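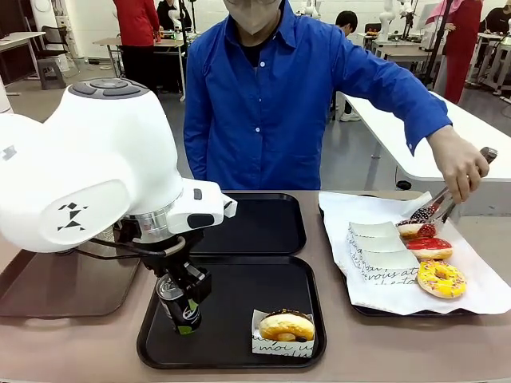

초코 도넛이랑 초록 캔 하나. 오늘의 당 충전 🍩

갑자기 생각나서 쓰는 여행 간식 타래. 지난 6월에 혼자 기차 타고 Urnau에서 Zernau까지 갔다 온 얘기인데 관광 얘기는 거의 없고 먹은 얘기만 있음 주의ㅋㅋ

일단 나는 여행 가면 맛집 줄을 못 서는 사람임. 배고프면 성격이 나빠져서 그냥 눈에 보이는 빵집에 들어감. 그래서 일정표에 명소는 없고 빵집만 잔뜩 있음. 친구들이 내 여행 지도 보고 이게 뭐냐고 함.

Urnau는 역 앞 골목에 빵집이 쪼르르 붙어 있는데 아침 일곱 시면 벌써 문을 다 열어둠. 첫날은 그걸 모르고 열 시에 나갔다가 남은 게 호밀빵뿐이라 호밀빵 먹었음. 근데 이게 또 맛있더라… 시큼한 빵 싫어했는데 버터 두껍게 바르니까 완전 다른 음식임.

둘째 날은 알람 맞추고 나가서 드디어 도넛 영접. 설탕 코팅이 얇게 바삭하고 속은 쫀득한 쪽보다 폭신한 쪽. 나는 원래 쫀득파였는데 여기서 살짝 흔들렸음. 커피는 그냥 그랬고 우유가 맛있었다!

가격 얘기도 해야지. 커피 한 잔에 도넛 두 개 먹고도 한국에서 케이크 한 조각 먹는 값보다 덜 나왔음. 물론 그래서 네 개를 샀고 결과적으로는 하나도 안 아꼈음ㅎ

그다음이 Oken인데 여기는 솔직히 기대를 너무 했나 봄. 다들 시장이 좋다고 해서 갔더니 내가 간 화요일은 절반이 쉬는 날이었음. 가실 분들은 요일 꼭 확인하세요 저처럼 캐리어 끌고 돌바닥 길 한 바퀴 돌지 마시고ㅠㅠ

그래도 Oken에서 건진 거 하나. 시장 뒤쪽 계단 올라가면 나오는 작은 가게에서 파는 자두잼. 뚜껑에 손글씨로 날짜만 적혀 있고 이름도 없음. 두 병 샀는데 한 병은 숙소에서 숟가락으로 다 퍼먹고 한 병만 집에 옴.

아 그리고 계단이 진짜 많음. 숙소 예약할 때 "전망 좋음"이라고 써 있으면 그건 계단이 많다는 뜻이라는 걸 그날 배웠다. 전망은 좋았음. 인정.

기차는 454번 열차 탔는데 창문이 열리는 옛날 기차라 너무 좋았음!! 바람 맞으면서 샌드위치 먹는 거 로망이었는데 상추가 날아감. 앞자리 할머니가 휴지 주시고 웃으시고 나도 웃고… 말은 하나도 안 통했는데 사탕까지 얻어먹었음.

식당칸은 기대하지 마세요. 메뉴판에는 수프도 있고 파이도 있는데 물어보면 다 없대요. 있는 건 과자랑 미지근한 탄산음료. 그래서 타기 전에 역에서 꼭 뭐라도 사서 타기. 나는 그 뒤로 기차 탈 때마다 도시락을 거의 소풍 수준으로 쌈.

내 기준 기차 간식 정리해 봄
냄새 안 나는 것
부스러기 덜 나는 것
한 손으로 먹을 수 있는 것
크루아상은 두 번째에서 탈락ㅋㅋㅋ 검은 바지 입은 날은 절대 금지. 도넛은 초코 녹는 날씨만 아니면 합격. 귤은 냄새는 나지만 다들 좋아하는 냄새라 봐줌.

Zernau는 도착하니까 비가 와서 이틀 내내 카페에만 있었음. 근데 이상하게 여기가 제일 기억에 남음. Chow라는 카페가 있는데 창가 자리에 앉으면 노면전차가 바로 앞으로 지나감. 여섯 시간 앉아 있었는데 눈치를 하나도 안 주심. 오히려 쿠키 하나 더 주심 🥹

거기서 시킨 거: 양귀비씨 케이크, 따뜻한 사과주스, 그리고 감자수프. 조합이 이상한 건 저도 압니다. 근데 비 오는 날 감자수프 먹고 케이크로 마무리하면 세상에 화날 일이 없음. 수프에 딜을 엄청 넣어주는데 딜 싫어하는 분은 미리 빼달라고 하셔야 함.

책도 한 권 챙겨 갔는데 여행 내내 앞부분만 읽다가 거기서 끝까지 다 읽음. 비 온 게 오히려 고마웠다. 다음 날도 비 와서 그건 좀 안 고마웠고.

짐 얘기 물어보실까 봐 미리 적자면, 지퍼백 꼭 가져가세요. 큰 거 작은 거 다. 먹다 남은 빵 넣기, 젖은 양말 넣기, 잼병 싸기 전부 이걸로 해결함. 그리고 접이식 장바구니 하나. 작은 잼 숟가락도 챙기면 좋은데 이건 저만 필요할 수도.

아쉬운 건 돌아오는 날 아침 Urnau 빵집에 한 번 더 못 들른 거. 기차 시간이 애매해서 역 매점 빵으로 때웠는데 비닐 뜯는 순간부터 슬펐음. 다음엔 마지막 밤을 꼭 Urnau에서 잘 거임.

혹시 Oken 시장 제대로 문 여는 날 가보신 분 계시면 치즈 가게 어땠는지 좀 알려주세요! 셔터 내려간 것만 보고 와서 아직도 궁금함. 자두잼은 어제부로 바닥 보였고요… 토스트 굽다가 눈물 날 뻔🥲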